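About Us

27/01/2021
By Desta Mersha

People who find their way to this page usually have one question for us, and they are often a little shy about asking it. Can a machine do my laundry yet? We get it by email, we get it from relatives at dinner, and we once got it from a man who had come to read the meter. So I thought I would let our "about us" page be a long answer to it, and tell you who we are along the way.

Brandamia is a small company of 16 people. We work on the sort of chores that fill up the end of a day: folding towels and shirts, emptying a basket, sorting a drawer, wiping a counter, putting the clean cups back where the household likes them. We also do a smaller amount of shop-floor work, mostly packing and kitting, which is a polite word for putting the right parts in the right tray. What all of these have in common is that a grown person can do them while thinking about something else entirely, and that a machine finds them very hard indeed.

I came to this from the other side. For 12 years I ran the back room of a commercial laundry, where we had big, loud, wonderful machines that could press a bed sheet faster than you could walk the length of it. They were marvelous at sheets. But every sheet had to be fed in by a person who had found the corners, and every odd item – the fitted sheet, the baby blanket, the apron with one string missing – went to the hand table. The hand table never got any smaller in all the time I was there. When I left to start this company, it was the hand table I wanted to work on, and I suppose I have been standing at one ever since.

So, can a machine do it yet? My answer, which my colleagues have asked me to keep short and which I never do, is "some of it, on a good day, slowly." A towel laid flat on a table is a reasonable thing to ask for. A towel in a heap is another matter. Cloth has no fixed shape, you see, and the moment you touch it, it becomes a different shape from the one you planned for. A box stays a box while you reach for it! A dish towel makes no such promise.

The way we go about it is to begin with people. A person does the chore at a table with a gripper in each hand, so that they have to manage with two jaws on each side where they would normally have all their fingers. It is a humbling exercise, and I recommend it to anyone who thinks folding is simple. Everybody who joins us spends their first days doing it, including our bookkeeper, who turned out to be far better at it than I am.

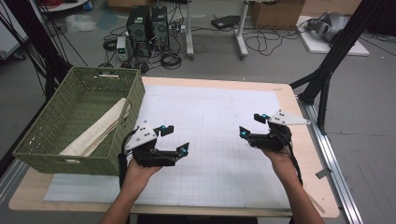

After enough of those turns at the table, you begin to see where the trouble really lies. Most of it comes before the fold. Finding an edge, getting hold of one layer and leaving the other alone, lifting a corner without dragging the whole piece along with it – those take up most of our working week. The fold itself is nearly a reward. We keep a record of the ways a fold can go wrong, and it now has 154 entries, some of them rather crossly worded. New people are asked to read it through once and then to add to it when they can.

Our own folding program is called Clultadel (a name that came from a typing mistake and stuck). In our last full round of trials it made 2468 attempts on flat and crumpled items together. We were pleased with the flat ones. The crumpled ones are the reason we still have plenty to do.

On the shop-floor side the news is better, and I would like to say so plainly. We have worked with Boltden on sorting fasteners into trays, and with Martinelli on packing linen napkins for restaurants. Hard parts that arrive the same way each time are well within reach. The napkins took a good deal more patience from all of us, and the people on the packing line at Martinelli taught us more in an afternoon than we had worked out alone in a month. They still do the final stack by hand, and they do it beautifully.

We don't sell a home robot, and we won't be announcing one in April or at any other time until we would be happy to leave it alone with our own clothes. What we do offer is trial work, for companies that have a chore they would like looked at, and a frank opinion at the end of it. Quite often that opinion is that a better table and a second basket would help more than we could.

If you have a task in mind, please write and describe it to us as you would to a new person on their first day. Long letters are welcome. So are odd socks, which we use up at a surprising rate, and which may be left with whoever answers the door.

Contact | © 2021 Brandamia | Back to top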